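Vomwood Fruit Corner: The Crates Gallery

Home / Displays / Fruit and Veg / Crates

Words and arranging by Gizella Dudás. Crates by Adjei. Grape advice, most of it unasked for and all of it right, from Rozália Rácz.

I have been wanting to put up a page about the fruit corner ever since we started it in May, and I kept putting it off because every time I sat down to write it I ended up going back out to move a crate. So be warned, there is a lot of talk about crates on this page! There is some about grapes too, and a bit about strawberries, which are my favorite thing in the whole display and the hardest thing to make look good for longer than an hour.

The corner is a small one. We keep fruit in open wooden crates, all in the same pale unfinished wood, and we let the fruit do the coloring. I tried painted boxes at my last place (a cheerful teal, I loved it in the can) and the grapes looked gray next to it. Plain wood is kind to everything. Red looks redder on it, green looks fresher, and when a box gets dinged you sand the spot and carry on.

Adjei makes ours in batches, and the slats are spaced so that air gets in under the fruit and you can see a dark stripe between the boards. I like those stripes more than I can explain. They make even a bare crate look like it's waiting for something good. Our first order was 32 crates, and I remember thinking that was plenty. It was not plenty. You always have a few being filled, a few being scrubbed, and at least one that somebody has borrowed to stand on.

On to the pictures. I've kept them big so you can see the fruit properly.

STRAWBERRIES AND GRAPES, SIDE BY SIDE
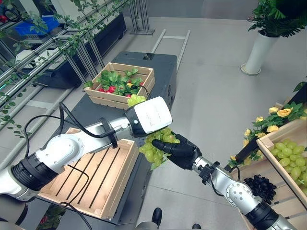
Red and green together is about as old as fruit displays get, and I still get a little thrill out of it every single time. The trick for me is to go easy on the red. People think a strawberry crate has to be heaped with berries to look generous, and then you can't see any one of them. I would much sooner see a box full of leaves with the fruit peeking through, the way you find strawberries when you're on your knees in the garden lifting things up to look underneath. You can see how it works in the crate at the far end of the cart: bright green leaves packed right across the top, red berries dotted among them, and one small yellow fruit tucked into the middle. I adore that little yellow one. It gives your eye somewhere to land.

The grapes get the opposite treatment. Pile them up! A crate of green grapes wants to look as if it's just about to overflow, and tilting it toward the customer does half the work for you. Rozália's rule is that the fruit should come right up to the rim at the front, with no bare wood showing along the top edge, and I've never found a reason to argue with her. Leave some of the stems and leaves on as well. A bunch with a bit of leaf still on it looks like it came off a vine, and one that's been tidied down to bare fruit looks like it came out of a bag.

Some notes on setting up, for everyone who has written in

I get asked about this more than anything else, so I'm putting it in the middle of the gallery where you'll trip over it.

Start with the crates empty and get them where you want them. Stand back. Walk past from the direction people come in, at the speed people walk. If your eye slides straight over the corner, something needs to go up, or come forward, or tip.

Tilt the front row. A folded cloth under the back edge is enough for a shallow box. For deeper ones we use offcuts from the Adjei workshop, and I keep them in a tin under the counter.

Fill the back row first and work toward yourself. I know it sounds obvious. I have still knocked a full crate of grapes onto the floor by reaching over it for the strawberries, and I was finding grapes behind the shelving until the end of the summer.

Keep one empty crate close by while you work – it catches the bunches you're undecided about, and it saves you from putting fruit down in silly places. Mine always ends up with the best bunch in it, and then I have to take something else apart to make room for that one.

Labels go on last. Ours are printed by Clullo on a thick cream card, and we clip them to the front board. Please don't stick labels to bare wood. I did it once with a gummy price sticker, and the patch it left is still there, right at eye level.

If you use a low platform or a cart under your crates, go dark with it. Pale wood on a dark base stands out beautifully, and the base more or less disappears. Pale wood on pale wood turns into one big biscuit.

ONE BUNCH AT A TIME
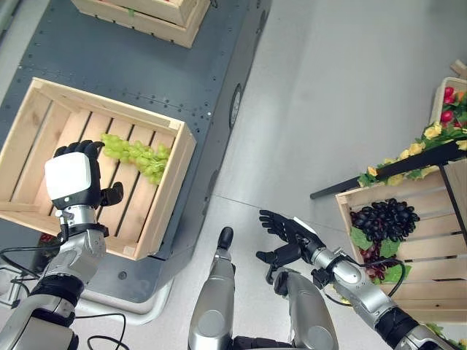 I'm a great believer in starting slowly. There's a temptation to tip the whole delivery in and fluff it up afterward, but grapes bruise, and a crate filled in a hurry always has a dent in the middle that no amount of fussing will fix. Lay the first bunch down and give it a proper look. Which way does the stem want to go? Where does it go flat? A single pale green bunch lying along the slats tells you nearly everything about how the rest of the box will build, and with so much of the floor still showing you can slide it over without squashing anything. I like the first one lying in line with the boards, as it is there, and then the next ones leaning against it. It's also the moment when the wood looks its very best, with all those dark gaps running between the boards. A part of me would happily leave it like that and sell grapes one bunch to a box. (Rozália says I would be out of business in a week.)

Keeping the crates nice

Dry brush first, then a barely damp cloth, then stand them on end somewhere with a breeze. Don't soak them. The slats cup if you do, and then the bunches roll to the sides. Grape juice comes out if you get to it the same evening. Strawberry doesn't really come out at all, so we keep the same boxes for strawberries and let them go a bit pink.

We rub the rims down with fine paper before they go out. Splinters and soft fruit do not mix, and neither do splinters and customers.

Junex delivers our paper liners, and we use those only for the really ripe fruit. For everything else I want the slats on show.

Questions that came in last time

Several of you asked whether the crates stack. They do, 6 high when empty, and please don't stack them full.

Someone wanted to know if you can do this with a much smaller space. Absolutely yes! Take 2 crates, one with grapes and one with strawberries, and tip the grapes forward. You'll have a lovely corner on a kitchen table.

And to the person who asked about dark grapes: I'm working on it. They look wonderful in the hand and then vanish against the gaps between the boards, so I'm trying them over a thick bed of vine leaves. Pictures to follow when I've got a crate of them I'm happy with.

Next gallery: Pears and Paper
Previous gallery: The Herb Shelf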